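Budgeting for a hand-held gripper kit (and what I'd skip next time)

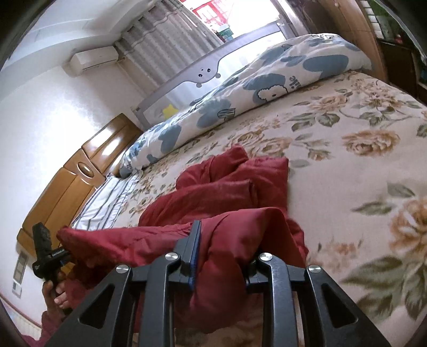
I put off pricing this gear for months, mostly from fear of the total. If you want to teach a robot arm to tidy a bedroom, the cheap way in is a gripper you hold yourself, and the arm can wait until you know which jobs you care about. So my first tip is to plan the purchase from the chore backwards. Write down the five or six jobs you hate most, then look at what the fingers need to do for each one. Bedding was at the top of my list, and it sorts out the catalogues fast! A heaped-up cloth like the dark red one on the bed needs fingers that can get hold of a fold and keep it, and a narrow pad with a bit of give was worth more to me than a bigger motor or a fancier colour.

My total came to $3,186, spread over the winter and finished in April. I'd budgeted a good deal less, of course. Divya Krishnan warned me to keep a separate line for freight and duty, and I didn't, and I paid for it. Put that line in first, before you've fallen in love with anything.

A few things I'd tell a friend over coffee:

Get two quotes, always. I had one from Lurnau and one from Peseck for much the same kit. The Peseck price looked lovely until I added the mounting plate, the cable and the spare pads, all of which Lurnau had rolled in.

Spare finger pads are the thing you'll run through. Mine were $32 a pair and I bought one pair (silly me). Buy three and keep them in a labelled zip bag with the right screws.

Weigh it before you pay. Ask the seller for the weight with everything attached, then tape that weight in tins to a wooden spoon and wave it over your own bed for 40 minutes. My wrist gave up well before the end, and I went back and asked for the lighter version.

Don't buy storage cases from the equipment people. I used a $81 toolbox from the hardware store with foam I cut using a bread knife. It's ugly and it's fine.

Practise on a patterned sheet as well as a plain one if you're planning trial sessions before the big spend. I like big roses for this - leaves, stems, the lot - and they cost nothing extra if they're already in your linen cupboard. Throw in something floppy, something stiff and a long pillow or two, and you've got a decent trial without leaving the house.

Now, the arm. I still haven't bought one. Luana Damasceno has had hers for two years and says the running costs were what caught her out: the power supply, a proper bench clamp, a replacement joint. I've started a jar for it - well, a savings account I call the jar - and I'm asking every seller for a written price on the three parts most likely to wear out. Lysenko sent theirs back the same afternoon. Murex still hasn't answered, so they're off the list for now.

If anyone has bought an arm second-hand, I'd love to hear what you checked before handing over the money.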